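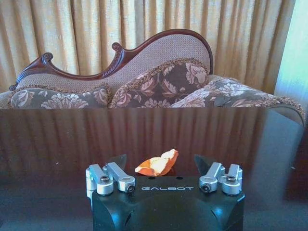
Work on the Clerano grasping study continued to plan in February. The tabletop clearing set now holds 168 trials, nearly all on soft or irregular waste. Orange peel on a dark, glossy table remains the hardest pairing - the polished top mirrors the curtains behind it, and the depth estimate suffers. The revised method failed in 17 trials. Two further rooms at Lisurport will be added next quarter, subject to approval.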